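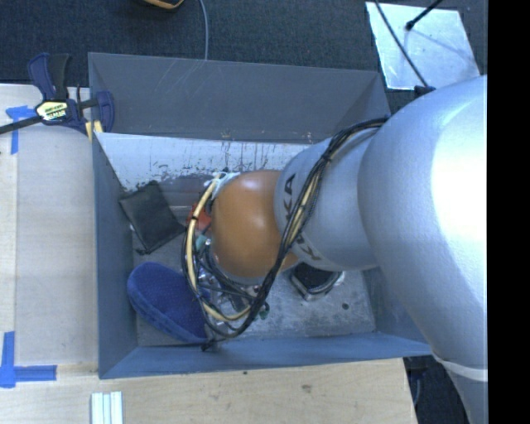

Folell Pick bundle on a KUKA arm, anyone running it on mixed soft/hard items?

Forum: Bin Picking and Grasping
8 replies

hfrade
We have had the Folell Pick bundle on trial since June and the purchase decision is now on my desk. The bundle is the tool, the hose and cable dress kit, the grasp planner license and a year of support. Arm and controller are ours.

Setup: KUKA arm over an open metal bin with sloping sides, bin clamped to the bench. Contents change between runs. Fabric pouches and cases, shiny metal fittings, small coloured parts. Nothing is presented in order.

Results so far:
Fabric cases lying flat: good.
Fabric pouches: acceptable, with more retries.
Shiny parts in a cluster: poor. The planner proposes a grasp, the depth data under it is full of holes, and the tool closes on nothing or on two items.

Two questions. Has anyone got usable numbers on reflective parts with the stock planner? And is the dress kit worth having, or should I strike it from the quote and route the lines myself?

Henrique Frade

a_baloyi
Ran the same bundle for 6 weeks at my last job. Reflective parts were our weak point too. Changing the tool made no difference. Changing the exposure made some. What helped most was capturing twice with the light moved between captures and merging the clouds before the planner sees them. The planner accepts an external cloud, but the option is off by default and the manual gives it one line. Look for the input source setting in the cell configuration file.

On the dress kit: buy it only if your wrist motion is limited. The loop they supply is generous. With the wrist low in a bin it hangs beside the tool, and it can end up between the camera and the items you want to see.

nlobo
Disagree about the dress kit. A generous loop is correct for a six axis arm. If you shorten it you will pull a connector the first time axis 6 unwinds. We have the kit on two cells and have replaced no cables. The self-routed cell has had new cables twice.

If the loop blocks the camera, the camera is in the wrong place, or you are capturing with the arm over the bin. Retract, capture, then go in.

a_baloyi
Retracting costs cycle time on every pick. That is fine at nlobo's rate. It was not fine at ours. I would also separate the two claims. The amount of slack is correct. The place where the slack sits is the problem. It should be held back toward the forearm with a retractor, and the kit does not include one.

nlobo
A retractor is available from them as an option. It is on the second page of the price list.

a_baloyi
Then it should be in the kit. A customer who buys the kit expects to be finished with the subject.

dilruba_akanda
Integrator here, we resell Mendes tools and have installed Folell, so apply whatever discount you like to my opinion.

For mixed contents I would look at the planner before the tool. Folell ranks grasps by surface quality and then by height. On a bin with cloth and metal together, that means it takes the cloth first and leaves the metal for last, against the walls and in the corners. Your success rate then drops toward the end of every bin. If you only log a total, you will not see this. Log by pick order.

Also check wall clearance. The default wall margin assumes vertical walls. With sloping sides you lose reachable floor along every edge, and the planner reports it as "no grasp found" and gives no reachability error. Enter the bin as a mesh. The box primitive is not adequate.

hfrade
The bin is entered as a box. That explains part of it. I will change it and rerun.

We capture with the arm retracted already, so the loop is not affecting the cloud. I am more concerned about it catching on items or on the bin rim during the approach. One path was rejected by our own safety review for that reason.

dilruba_akanda
The planner does not model the loop at all. Add a keep-out volume to the tool, larger than you think necessary, fixed to the wrist. It will reject some valid grasps near the walls. Accept that or fit the retractor.

joana_l
Has anyone compared with the Flelov service? They do not sell the planner. You send scans and they return a tuned grasp model per item family, billed per family. For a bin where the contents keep changing I could not make the price work, but the results on shiny fittings were better than anything I tuned by hand. Turnaround was 4 days.

nlobo
Per family billing rules it out for the original poster. He says the contents change between runs.

joana_l
Contents change, families might not. Fabric case, pouch and metal fitting are three families however you shuffle them. It depends on how they define a family, so get that in writing first.

hfrade
Update, 12/26/18. Bin entered as a mesh, two captures merged, keep-out volume added at the wrist. 1000 picks logged by order, as suggested.

"No grasp found" is now rare along the walls. Double picks are down. Shiny clusters are still the worst case, and the drop at the end of each bin is there exactly as dilruba_akanda described. Reversing the ranking so that metal goes first made the early picks worse and the total slightly better.

I have asked Folell for a quote with the retractor and without the second year of support. Joana Loureiro, if you still have the Flelov definition of a family, please send it to me by message.

joana_l
Sent. Section 8 of the terms is the relevant part.

a_baloyi
Please post whether the retractor quote includes the forearm bracket. Ours did not.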